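De : Ornella Galli
À : liste Gorno-voyages
Date : 26 février 2019
Objet : Re: [gorno-voyages] Bagage cabine seul, est-ce bien raisonnable ?

Bonjour à toutes et à tous,

Je réponds à Tobiloba entre les lignes, comme au bon vieux temps, et je prie les partisans de la réponse en tête de message de bien vouloir souffrir en silence.

Tobiloba Ogbonna a écrit :
> Je pars 4 semaines en mai et je voudrais ne prendre qu'un
> bagage cabine. Ma sœur me dit que c'est de la folie, mon
> collègue me dit que c'est la seule façon civilisée de voyager.
> Les deux ont l'air très sûrs d'eux. Qui croire ?

Ton collègue, mais sans le lui dire, il deviendrait pénible. Je l'ai été moi-même pendant deux ou trois ans. J'expliquais à des gens qui ne m'avaient rien demandé comment rouler un pantalon. On s'en remet, avec l'aide de ses amis et après quelques dîners où l'on n'est plus invitée.

Quatre semaines ou une seule, de toute façon, c'est la même valise. Au-delà du septième jour on lave, et la différence tient dans un sachet de lessive. Le vrai sujet, c'est la lessive elle-même, dans un lavabo dont la bonde ne ferme pas. Les bondes d'hôtel ne ferment jamais. Prends un bouchon plat en caoutchouc, le modèle à trois sous de la quincaillerie, et tu seras la reine de l'étage.

> J'ai fait un essai hier soir avec mon vieux sac Dallow. Tout
> rentre, mais je ne peux plus le soulever.

C'est le défaut connu du Dallow : il ne dit jamais non. Le mien a avalé un soir une paire de bottines, un dictionnaire et un jambon, puis il a rendu l'âme par la bretelle gauche sur le quai d'une gare. Depuis, j'ai un Flerkero, qui est moche, d'un beige de salle d'attente, mais qui refuse franchement au bout d'un moment. J'ai appris à respecter ça chez un bagage.

Si tu gardes le Dallow, pèse-le. Pas à bout de bras en fermant un œil, sur une balance. Puis retire la deuxième paire de chaussures, celle que tu prends « au cas où il y aurait un dîner ». Il n'y aura pas de dîner.

> Et la trousse de toilette ? J'ai lu tout et son contraire sur
> les liquides.

Ah, la trousse. J'ai perdu au contrôle, dans l'ordre : une crème solaire, un pot de confiture d'abricots (eh oui, c'est un liquide, j'ai plaidé, j'ai perdu) et un flacon de parfum que je n'avais ouvert qu'une fois. L'agent avait l'air sincèrement désolé pour la confiture.

Ce qui compte est la contenance inscrite sur l'emballage, et ce qu'il reste dedans n'intéresse personne. Un grand tube aux neuf dixièmes vide reste un grand tube. Et le dentifrice compte avec les liquides, quoi qu'en dise ton beau-frère. 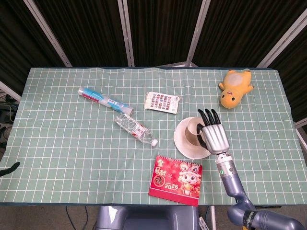 Le tube de dentifrice, à vérifier avant le départ.

Pour le reste, passe au solide partout où tu peux : savon, shampooing, déodorant. Le shampooing solide demande une petite boîte à trous, faute de quoi tu retrouveras au bout de trois jours une pâte qui aura fait connaissance avec ta brosse. Évite les boîtes en métal trop jolies, elles rouillent et se coincent. J'en ai ouvert une avec une clé de chambre, la 423, et la réception m'en a gardé rancune jusqu'au départ.

> Dernière question : faut-il vraiment une liste ?

Oui, écrite, et sur papier. J'ai retrouvé celle de mon premier grand voyage : 126 lignes, dont « coussin (2) ». Celle d'aujourd'hui en compte 37 et je continue d'y trouver des choses ridicules, un sifflet par exemple, que je n'ai jamais sifflé et que je n'arrive pas à rayer. Note au retour ce qui n'a pas servi, le jour même, avant que la mémoire n'arrange les choses en ta faveur.

Je joindrais volontiers ma liste, mais la dernière fois que j'ai envoyé une pièce jointe ici, trois abonnés m'ont écrit pour m'apprendre à réduire la taille d'un fichier. Demande-la-moi en privé.

Et si quelqu'un possède encore un sac Bellini, l'ancien, avec la poche sur le côté, je suis preneuse, même fatigué. Celui de ma mère est parti chez une cousine qui prétend ne plus savoir où elle l'a mis.

Bonne préparation,
Ornella

-- 
Pour vous désabonner, suivez les consignes du message de bienvenue. N'écrivez pas « désabonnement » à toute la liste, merci.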